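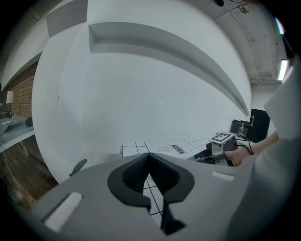 Ilaria Amato asked us last spring why a school that teaches people to mend and alter clothes spends the whole first evening on measuring, and whether she could skip it. She had been sewing for years and wanted to get straight to trousers. We told her she could skip it if she liked. She came anyway, and wrote to us afterward that her own waist measurement had been wrong on every pattern she had cut.

Most of the questions we get are like hers, so this page tries to cover who we are, what we teach, and how the courses run.

About the school

Brumora is a small sewing and clothing repair school in Gunudcombe. We teach adults and anyone over 14. Our courses are in mending, alterations, pattern cutting and basic tailoring. We do not offer a degree or a trade license. Some of our students have gone on to work in alterations shops, but most come to us so they can look after their own clothes and those of their families.

The school was started by Gladys Temba and Noemi Mancuso. Gladys had worked in bridal alterations and Noemi in the sample room of a coat manufacturer. They first taught on Saturday mornings in the back half of a dry cleaner's on Ferraro Street, with domestic machines they had bought secondhand. The dry cleaner needed the space back, and the school moved to its present address, two floors above a hardware store. There is a freight elevator at the rear of the building which students may use. Please ring first so that someone can come down and unlock it.

We are privately owned and take no outside funding. Course fees pay for the rent, the teachers and the upkeep of the machines.

Who teaches here

Gladys Temba teaches Alterations 1 and 2 and the short course in formal wear. She also handles enrollment, so hers is the name at the bottom of most of our emails.

Noemi Mancuso teaches pattern cutting and the coat course. The coat course runs once a year and starts in August. It is the longest course we have, and students need to have finished Pattern Cutting 1 or show us a lined garment they have made.

Hiyori Kobori teaches hand mending, including darning, patching and sashiko stitching. Hiyori joined us after several years repairing knitwear by mail. She still takes in a few sweaters each month. Ask her directly about those, as the work is separate from the school.

Anežka Jelínek teaches machine basics and keeps the machines running. She also runs the evening on machine care, where you bring your own machine, take off the covers, clean it out and oil it. That evening fills up before anything else we offer.

What we teach

Hand Mending covers holes, worn elbows, split seams, loose hems, buttons and snaps. You will need no equipment apart from a pair of small scissors. Bring things that need mending. If you have nothing, we keep a box of donated garments to practice on.

Machine Basics is for people who have never used a sewing machine or who have one in a closet and are afraid of it. You will learn to thread the machine, wind a bobbin, set the tension, sew straight and curved seams, and put in a zipper. The project is a lined drawstring bag.

Alterations 1 deals with hems, waistbands, side seams and sleeve length. Alterations 2 goes on to shoulders, linings and taking apart a jacket and putting it back together. We ask that you take them in order.

Pattern Cutting 1 begins with measuring, and then each student drafts a skirt block and a bodice block to their own size. Pattern Cutting 2 covers sleeves, collars and trousers.

Formal Wear is a short course for people who want to alter a wedding dress, bridesmaid's dress or suit. Please do not bring the dress you are getting married in to the first class. Bring something you can afford to make a mistake on. Gladys will tell you when you are ready for the other one.

We do not teach leatherwork, upholstery, shoe repair or machine embroidery. We are asked for upholstery quite often and have looked into it, but we have no room to store furniture between classes.

How classes run

Classes are held in the evening and on Saturdays. An evening class lasts 2 hours with a short break. Saturday classes run from ten until one. Each student has their own machine for the length of the class, and the cutting tables are shared.

The teacher shows a technique to the whole group first and then goes from person to person. Students work at different speeds. If you finish early you can start on something of your own. If you fall behind, there is open workroom time on Thursday evenings, free to anyone enrolled in a current course. A teacher is in the room but will not be giving a lesson.

If you miss a class, tell us and we will send you the handout. We cannot refund single classes. You can make up one missed class per course by joining another group, if there is a place.

Fees and materials

Hand Mending costs $92 for the full course. Fees for the other courses are listed on the enrollment form and are reviewed once a year. You can pay in full or in two parts, the first when you enroll and the second before the halfway class.

Thread, needles, pins, chalk and pattern paper are included. Fabric is not. We send out a fabric list two weeks before each course starts, with the amount you will need and the kinds of cloth that work well. Please wash and press your fabric before you bring it. Cotton and linen can shrink a good deal in the first wash, and it is better for that to happen before you cut.

There is a $40 deposit on each course, taken off the total. We return it if you cancel more than ten days before the first class. After that we keep it, unless someone on the waiting list takes your place.

The Skado shelf

In the hallway outside the workroom is a set of shelves that students call the Skado shelf. The name comes from a fabric store that used to trade across the street. When the store closed, the owners gave us their remaining bolts and remnants, along with the shelving. The original cloth went long ago, but the sign is still up, and people have kept adding to it. Take what you can use and leave what you can't. We ask that pieces be at least the size of a pillowcase, clean, and labeled with the fiber if you know it.

We do not take donations of foam, fur, used bedding or curtains with the hooks still in. Patterns are welcome if all the pieces are in the envelope.

Repair evenings

Once a month we open the workroom to the public for a repair evening. There is no charge. You bring one garment, and a teacher or an experienced student sits down with you and helps you fix it. We will not do the work for you and we cannot keep garments overnight. Zippers in jeans and torn coat linings are the most common jobs. We have to turn away large items such as tents and sleeping bags, which do not fit under the machines.

The repair evenings started after a former student, whose building had a shared laundry room, put up a note offering to sew on buttons and was asked to do a good deal more than that. She asked if she could use our tables. Over the past year 524 garments came through the door, going by the sign-in book. The book has a column for what was wrong with each one, and Hiyori uses it to decide what to put in the mending course.

Visiting us

You are welcome to look around before you enroll. The best time is a Thursday, in the hour before the open workroom starts, when the machines are being set up and there is someone free to talk. There is parking behind the building after six. The street entrance is the green door to the left of the hardware store, and the bell marked Brumora is the upper one.

If you are not sure which course to take, bring something you have made or mended, even if it went wrong. It helps us more than a description does. If you have never sewn at all, start with Hand Mending or Machine Basics. Either will do, and many people take both.

The enrollment form can be picked up at the school or sent to you on request. Gladys answers messages on weekday mornings.

Page last updated July 5, 2022.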